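Plunmont Quilted Jacket, Four-Pocket, Teal Green

Item group: outerwear, insulated
Listed under: Jackets / Puffer / Stand collar
Page last revised: 15/12/2023

## Overview

The Plunmont is a hip-length quilted puffer jacket with a stand-up collar, a full front opening and four zippered pockets on the front. It is sold as a cold-weather outer layer for everyday wear: commuting, walking, standing at the side of a playing field. It is not a technical mountain shell and has no taped seams. Customers who need a waterproof layer should look at the Gusuvov overshell, which is cut wide enough to go on top of the Plunmont without flattening the fill.

The color is a dark teal green. Under warm indoor bulbs it reads closer to bottle green, and in daylight the blue comes forward. The lining and collar interior are black. Exchanges on the grounds of color are accepted under the normal return terms, but please look at the jacket by a window before deciding.

## Construction

The outer fabric is a plain-weave polyester with a light sheen. The fill is a synthetic polyester wadding, held in place by stitched channels. Channel direction differs between parts of the garment. On the body the seams run horizontally. On the sleeves they run around the arm, so that when a sleeve is laid out straight to the side the stitch lines stand vertical and close together. The closer spacing on the sleeves keeps the fill from sliding down to the cuff, a common fault in puffers after the first season of use.

The front opening is backed by a wide strip of the black lining fabric. The strip sits behind the zipper when the jacket is closed and blocks air from passing through the teeth. It is cut generously and will crumple near the neck when the jacket is folded or packed. Smooth it flat by hand before closing the zipper. If the fabric catches, stop, back the slider off a short distance and free the strip. Do not pull through.

The collar stands without a stiffener. It is lined in black on the inside, where skin oils and sunscreen mark lighter fabrics quickly.
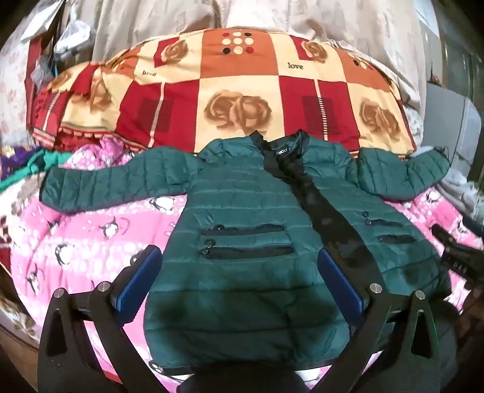
Pocket layout is two per side, one above the other. The upper pair is intended for small items such as keys, a phone or a transit card. The lower pair is the hand-warming pair. All four close with a zipper, and none of them connects to another. Bag depth is greater on the lower pair than on the upper.

The pulls are sized for use with thin gloves. Heavy mittens will still have to come off. Replacement pulls fit without tools and are listed under Spares at the end of this page.

## Sizing

The Plunmont runs true to size across the shoulders and slightly long in the sleeve. The extra sleeve length is intended to cover the wrist when the arm is raised or held forward, as on a bicycle. Customers between sizes should take the smaller one if the jacket will be worn over a shirt, and the larger one if it will be worn over a heavy sweater.

To compare the jacket with one already owned, measure both in the same way:

1. Clear a surface at least as wide as the jacket with its sleeves out. A made bed is suitable; most tables are too narrow.
2. Lay the jacket down with the front side up.
3. Extend the sleeves to the sides and pull out any folds at the armhole.
4. Press the air out of the body with the flat of the hand, working from the hem toward the collar.
5. Measure the chest from armhole seam to armhole seam, with the front edges brought together.
6. Measure the sleeve along its upper edge, from shoulder seam to cuff.
7. Measure the back length last, with the jacket turned over.

Quilted garments measure narrower when full of air than when pressed flat. A difference between two jackets is meaningful only if both were pressed before measuring. Chest and sleeve measurements for each size are printed on the card packed with the jacket.

## Insulation and use

The fill weight is 75 grams per square meter in the sleeves and higher in the body. We do not publish a temperature rating. Ratings for jackets of this type depend so much on wind, activity and what is worn underneath that a single figure would be of little use to a buyer. As a guide, our own staff wear the Plunmont over a light sweater from November until the end of winter, and change to a heavier coat for long periods of standing still outdoors in frost.

The outer fabric carries a water-repellent finish. In light rain, water beads and runs off. In steady rain, it enters at the stitch lines first, then at the shoulders. The synthetic fill keeps part of its loft when wet and dries faster than down, but a soaked jacket should be dried fully before it is worn again or put away.

Abrasion resistance of the outer fabric is moderate. It will tolerate a seat belt and a shoulder bag. A backpack with coarse straps, carried daily, will dull the sheen at the shoulders in one winter. This is wear, and is not covered by the warranty.

## Washing

Wash the jacket no more often than it needs. Surface marks on the cuffs and collar usually come off with a damp cloth and a little liquid detergent.

For a full wash:

- Empty all pockets and close all zippers, including the front.
- Turn the jacket inside out.
- Use a front-loading machine, cold water and a gentle cycle. Top loaders with a central agitator can tear the quilting stitches.
- Use a small amount of liquid detergent. Powder leaves residue in the channels.
- Do not use bleach or fabric softener. Softener cancels the water-repellent finish.
- Run a second rinse.
- Spin at low speed.

Tumble dry on low heat with clean tennis balls or dryer balls, and stop the machine now and then to break up clumps by hand. Drying takes longer than for other clothing of the same weight. The outer layer will feel dry well before the fill does. Press a body channel between two fingers at the end of the cycle; if it feels cool or heavy, run the dryer again.

Air drying is possible. Lay the jacket flat on a rack, turn it every few hours and shake it between turns. Hanging it wet pulls the fill down into the lower edge of each channel. Do not iron any part of the jacket.

## Folding and storage

For travel, the jacket can be folded and compressed for up to 10 days without lasting loss of loft. For longer storage, hang it on a wide hanger or leave it loosely folded on a shelf. Vacuum bags are not recommended.

Folding sequence:

1. Lay the jacket front side up and close the front zipper.
2. Fold each sleeve across the body, straight, with the cuff level with the opposite side seam.
3. Fold the sides in by a third.
4. Roll from the hem toward the collar, pressing air out as you go. Leave the collar zipper open a few teeth so that air can escape.
5. Secure with a loose strap or place directly in the bag.

Rolling in the other direction, collar first, traps air in the body and gives a bulkier result. Let the jacket rest unrolled for an hour after travel and shake it by the hem. Ten minutes in a dryer on low heat will restore the loft faster.

## Repairs

Small holes in the outer fabric should be closed promptly, before the fill works its way out. Self-adhesive nylon patches are adequate for anything shorter than a fingernail - clean the area with rubbing alcohol, let it dry, round off the corners of the patch and press it down firmly. Larger tears and any damage across a quilting seam should be sewn.

Clondovmont, our repair workshop, accepts the Plunmont for zipper replacement, seam repair and cuff renewal. Jackets must be washed before they are sent in. Unwashed garments are returned at the sender's cost. Turnaround is 4 weeks in winter and shorter during the rest of the year.

## Spares and related items

| Item | Notes |
|---|---|
| Zipper pull set | Fits all four front pockets |
| Front slider | Fitting by workshop only |
| Patch sheet, teal green | Self-adhesive, cut to size |
| Lục liner vest | Thin quilted layer, worn under the Plunmont |
| Gusuvov overshell | Waterproof, order in the same size as the jacket |

The current production run is 1,000 jackets across all sizes. Sizes that sell out will not be restocked until the next run, and the dye lot of that run may differ slightly from this one. Patch sheets are cut from the same lot as the jackets, so order them together if an exact match matters.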